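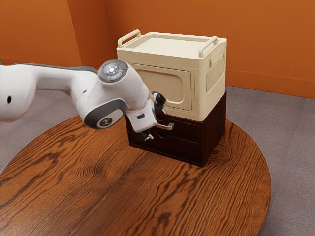

Tremham opened its robotics lab to the public one Thursday in November, and I got there early because I wanted a seat near the big screen. The morning session was all simulation, and I loved it! On the screen a white arm had its two black fingers right at the silver handle of a little brown drawer unit, orange walls behind it. Drawers are a classic headache, our guide said, and her team had run this one 498 times that week.

I asked what counts as a good run. The drawer has to open 2 inches and the stack has to stay put. By that rule they'd had 416 good ones.

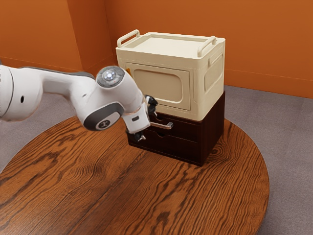

Practice in software is cheap, and that's the whole appeal for a small outfit like Drornetti, who built the demo – you can fail all night and break nothing. You can also make things awkward on purpose. A cream storage box sits right on top of the drawers and even hangs over them a bit, so the fingers have to work close to the seam.

We got 15 minutes for questions, and the room had plenty.

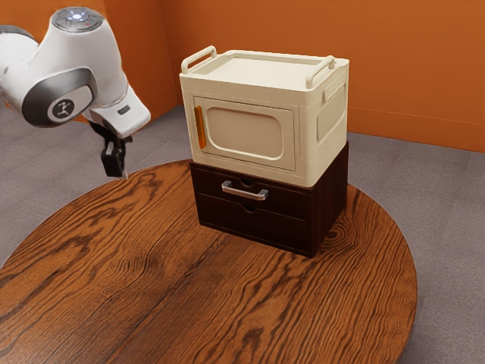
Iglesias wasn't sold, and wondered out loud whether any of it would carry over to a sticky kitchen drawer full of spoons. The guide said they'd try one in the spring.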